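Vukosico has been collecting table-setting examples since March, and the first thing its project lead wants understood is how slow the work is. "People see a finished clip and think we filmed it in an afternoon," she says. "We have 933 recordings for the Holloway set. 564 of them are good enough to train on."

The job is simple to describe. Two arms are steered by an operator through tasks with dishes, while cameras by the table and on the grippers record everything. The recordings then go to Cudau, the software that learns from them.

Most of the discarded recordings were lost to small things: a late start, a dish set down twice, an operator who hesitated. She used to keep the hesitations. "The system learned to hesitate too," she says. "It would hover over a bowl for two seconds and then carry on. We had taught it that."

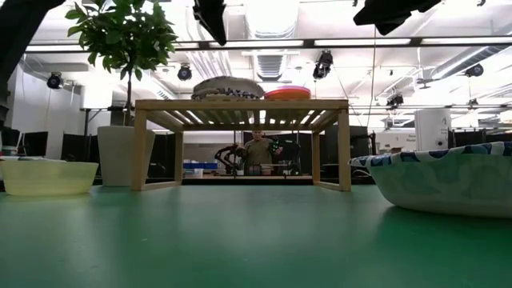

Herkeck, which shares the results, takes a different view of the discards, arguing that a failed grasp followed by a good one is worth more than a clean run, and that too tidy a set leaves the arms with no idea how to recover. She agrees up to a point. Recoveries are now kept in a separate folder and added in small amounts.

The dishes are changed often. Bowls, plates and the rack are moved between recordings so that the system cannot rely on one layout.
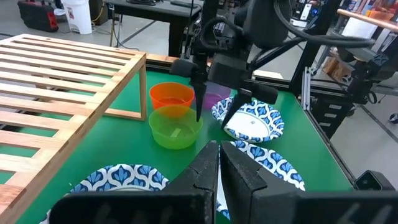
Bowls and patterned paper plates on the green table, seen from one of the grippers.

Plates are the harder of the two, she says. "A bowl gives you a rim to close on. A plate is flat on the table and you have to come at the edge just right." Operators do 100 plate recordings before theirs are counted. Some ask to go back to bowls.

Asked what she would change, she says she would have written the labelling rules first. The early recordings were named by whoever was at the desk, and it took most of a month to sort them out.
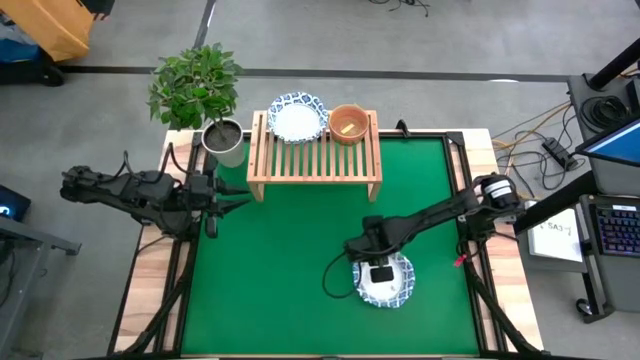
Both arms over the table, with one plate on the green surface and another on the rack.

The next set will use the same table, with cups added. She expects to throw away almost as much of it as before. "I'd like it to be less," she says. "I wouldn't put money on it."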